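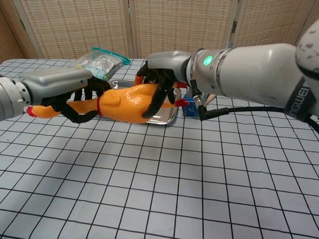 Both arms on the rubber chicken, over the steel tray.

About Mernum

Mernum is a shared workshop for people who build robots and other automated machines in their own time. We have one large room, a small office and a storage loft. Members pay monthly and keep their own keys.

Fahad Paracha started the workshop after his home build outgrew his garage. He had one arm working and no room for a second. Two friends from the Skillel evening course joined him, and they signed the lease on the old Vincze print shop in June. The space is 3620 square feet, and 675 of that is set aside for the arm bench and the electronics tables. The rest is wood, metal and general assembly.

What we work on

Most of the projects here are small. Members have built a seed sorter, a curtain opener and a camera slider. The two-arm bench is the one project we all share. It has a black multi-fingered hand on each arm, and members sign up to write and test their own grasping routines on it. We use soft toys and kitchen items as practice objects. The current job is getting both hands to hold one object level between them. The control software is our own and is called Udent. Members can copy it and change it for builds at home.

Joining

You do not need a technical background. New members do three short sessions before using the arms alone: one on the emergency stop, one on cabling and one on Udent. Metal shop training is separate.

Visitors are welcome during open hours. Ring the bell at the side door, as the front entrance is used for deliveries.

Page updated 17 August 2024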